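Laundry Folding: Where the Machines Stand

Clornulby's April test round put laundry back on the bench, and the numbers are mixed. Of 174 folding attempts logged at the Salem site, short-sleeved T-shirts were the strongest category and fleece blankets the weakest. A shirt laid flat has a known outline, two sleeves and a straight hem. Once the hem corners are located, the remaining motion can be planned with ordinary tools.

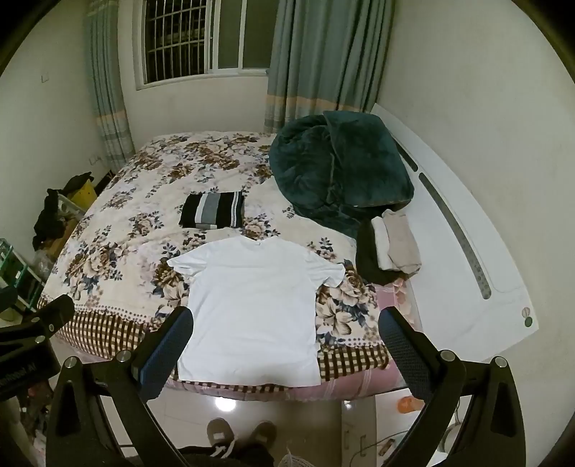

Locating those corners is still the expensive step. Printed bedding confuses the edge detector, and a patterned quilt cost the current model about 40 percent more planning time than a plain sheet. Vy Tôn, who runs perception work on the Sekumlow controller, has retrained it on 2218 labeled grasps and expects the gap to narrow.

Grip force is the second problem. Thin cotton slides out of a light pinch, and a firm one picks up the quilt along with the shirt. Diễm Ninh's group is testing a softer pad on the Butano arm - results are due at the Thursday meeting.

For now, a machine can fold a shirt that a person has already spread out. Pulling one from a heap, turning it right side out and flattening it remain manual work.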